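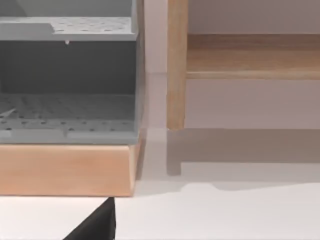 Part 3: Setting up your label printer and printing the first roll

Right, so you've got the printer out of the box and you've read Part 2 (or skipped it, I know what people are like). This part gets you from a bare printer to a roll of decent product labels. I make soap and candle labels for my own little shop and I've set up four of these for other people now, so the steps are the ones I follow myself.

Before you start you'll need the printer and its power brick, one roll of direct thermal labels, a computer with a spare USB port, and a lint-free cloth. You don't need ink. Direct thermal printers don't use any, and that's the main reason I went this way after years of feeding cartridges to an inkjet that hated me.

3.1 Loading the roll

1. Switch the printer off at the back. The head can stay warm after a long run, so give it a few minutes if you've just been using it.

2. Push both side latches forward and lift the lid until it clicks. If it doesn't click it will come down on your knuckles.

3. Pull the two roll holders apart and drop the roll in between them, with the labels feeding off the top and the printable side facing up. Not sure which side is printable? Scratch the corner of a label with your fingernail. The side that leaves a dark mark is the one you want.

4. Feed the paper under the two guides and out through the front slot, leaving a bit poking out.

5. Slide the guides in until they just touch the edges of the paper. Snug is fine, but if the paper bows in the middle you've gone too far and your labels will creep sideways down the roll.

6. Close the lid with both hands, one on each corner. You should hear two clicks.

Note: Rolls with a big core (the fat cardboard tube) won't fit inside. They need to sit on an outside stand behind the printer and feed in through the rear slot. I buy Suka rolls on the small core, 200 labels to a roll, and they drop straight in.

Caution: Don't touch the thin dark strip on the underside of the lid. That's the print head. Finger grease on it shows up as a pale line down every label, and a scratch is there for good.

3.2 Connecting and installing

1. Install the driver first, before you plug in the USB cable! If you plug in first, the computer may grab a generic driver and you'll spend your evening removing it.

2. Run the installer and choose your model from the list. The model number is on the sticker underneath.

3. When the installer asks you to connect the printer, plug in the cable and switch on. The light goes orange, then green.

4. Open your printer settings and rename it to something sensible. Mine is called Labels. It used to be a string of letters and numbers and I sent a tax form to it once.

If the light stays orange, the lid isn't fully closed on one side. Open it and go back to step 6 in 3.1.

3.3 Calibrating

The printer has to learn where one label ends and the next begins. Do this each time you change to a different size of label, even if the new one looks close to the old one.

1. With the printer on and the lid shut, hold down the feed button until you hear one beep, then let go.

2. It will push out a few blank labels and stop.

3. Press feed once more, quickly. One label should come out and stop with the gap lined up on the tear bar. If it stops halfway through a label, run the calibration again.

Note: Labels with a black mark on the back need a different sensor setting. Go to Preferences, then Media, and change Gap to Mark. Lucyna Śliwiński, who prints jar labels for her honey, went through most of a roll before we worked that one out, so check yours before you start.

3.4 Page size and darkness

1. In Preferences, click New under Page Size and type in the width and height of your label. Measure the label itself and leave out the backing paper.

2. Give the size a name you'll recognise in six months. I use the product name and the colour of the jar lid.

3. Set your label software to exactly the same size. Most fuzzy or shrunken labels come from these two not matching and the computer quietly scaling things to fit.

4. Start with darkness in the middle of the slider and speed one notch below the middle.

5. Print one label and look at the barcode. If the bars are bleeding into each other, turn darkness down. If they look grey or patchy, turn it up a notch at a time.

Caution: Leaving darkness at full all the time wears the head out early. If you need it that high to get a decent black, try a different roll first.

3.5 Your first proper run

1. Print one label. Stick it on the actual product and read it at arm's length.

2. Check the weight, the ingredients and the spelling of your own business name. I once ran off 187 labels for Ornthorpe candles with the second r missing.

3. Scan the barcode with your phone.

4. Print a batch of 14, check the last one against the first for drift, and if they match, go ahead and run the rest.

Keep spare rolls in a cupboard, away from the window and the heater. Direct thermal paper darkens with heat and fades in the sun – the ones I left on the sill over summer were useless. For anything that will sit in a shop window, use thermal transfer labels instead (see Part 6).

Clean the head each time you change the roll, using the wipes and the steps in Part 4.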